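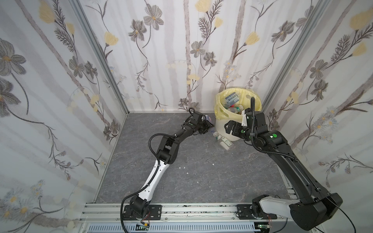
January 2026

So I've started swimming again, after a gap so long that my old goggles had gone sticky in the drawer and had to be peeled off a packet of birthday candles. I used to swim all the time as a teenager and then I just sort of stopped, the way you do, and last September I walked past the pool at Skirkel on the way back from the dentist and thought, right, I'm going in there.

It took me another fortnight to go in there.

The pool is an old one, four lanes and a shallow bit, with those tiny changing cubicles where you can't bend down to do your socks without opening the door with your bottom. The lockers still take a coin! I had no coins, who has coins, so my clothes sat on a bench for the first session and I kept popping my head up to check on my coat like a worried seal.

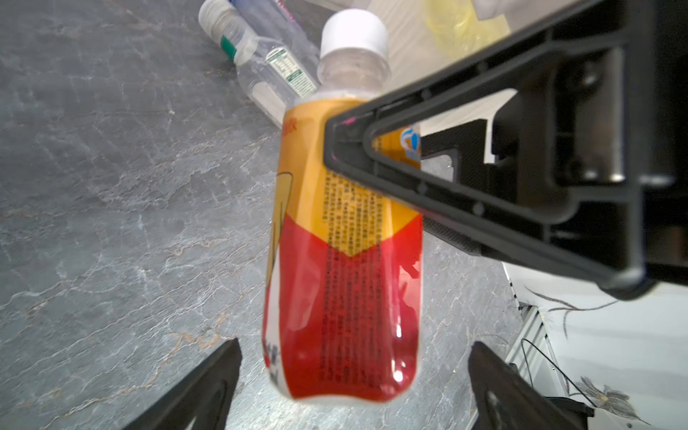 I managed 200 metres that first time and had to hang on the side pretending to fix my strap. My arms were fine, it was the breathing that had gone. I'd completely forgotten you have to blow out under the water, so I was holding it all in and then trying to breathe out and in during the one second my face was up. A lady in the next lane told me to hum. Hum! It works though, you can't hum without breathing out, and if you pick a slow tune you slow down as well.

By the end of November I could do 1000 metres with a couple of rests, and I bought myself proper goggles to celebrate. They're Kutix ones, the cheap pair, and they leave rings round my eyes until lunchtime (I've had comments at work). The cap is still the old one and makes me look like a boiled egg.

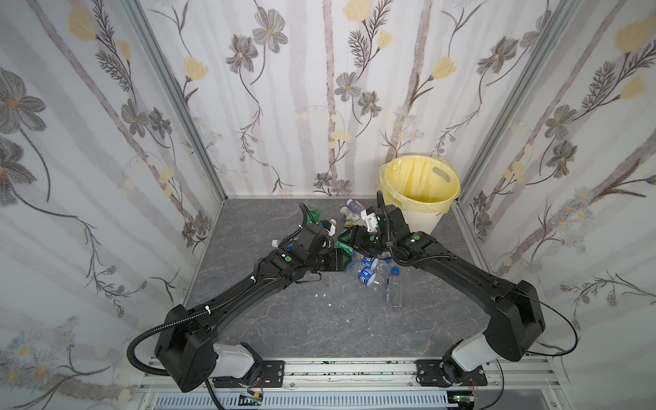

The thing I hadn't counted on is how hungry it makes me. I come out and I could eat the hand dryer. There's a bakery called Schmieder on the corner by the bus stop and I've become a regular for the cheese twists, which probably undoes the whole business, but I'm not doing it to get thin. I sleep like a log on swimming nights and my shoulder has stopped clicking when I reach for the top shelf.

Next on the list is tumble turns. I tried one last week, came up facing the wrong way in somebody else's lane and got a noseful of water, so I've gone back to touching the wall and pushing off for now. If you've got any tips for keeping the water out of your nose, please leave them in the comments, and don't say nose clip, I've lost two already.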